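Used clothes service to open a second shop in Herkireo
2024-02-20

The clothes reuse service Tradanine will open a second shop in May, in the former post office on the main street of Herkireo. The rent contract was signed last week and the work inside the building has already started.

The service began with one small shop in the district of Quintanilla, where people bring clothes which they don't wear any more and receive points for them. With the points they can take other clothes from the same shop. It is also possible to pay with money, but most of the regular visitors use the points only.

According to the yearly report of Tradanine, 114 families in Herkireo are already registered, although for them the trip to Quintanilla takes 90 minutes by bus in both directions together. Many of them asked for a shop closer to home — some even offered their own garages for it.

The new shop will take clothes for adults and children, bed sheets and towels. Shoes will be accepted only in pairs and without holes. Winter coats can be brought the whole year, but from May until the end of summer they will be kept in the store room and not shown in the shop. 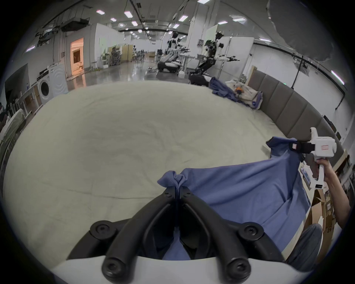 Do the clothes have to be washed before they are brought to the shop? They must be washed and fully dry, and bags with damp clothes will be given back at the counter.

Each household can bring 2 bags per visit. The limit is the same as in Quintanilla, where the store room was full several times last year and the shop had to stop taking clothes for some days.

Things that are too worn for another owner will go to Watex, a local firm which cuts old cotton into cleaning cloths for workshops. Watex will collect the material every second week and pays for it by weight. The money will be used for the heating of the shop.

The town gives the building for a reduced rent during the first 60 weeks. After this time the contract will be discussed again. Tradanine says that the prices in points will stay equal in both shops, and that points collected in Quintanilla can be used in Herkireo from the first day.

The exact opening day will be announced at the entrance of the old post office. Families who are already registered don't need to register again — the same card is valid in both places.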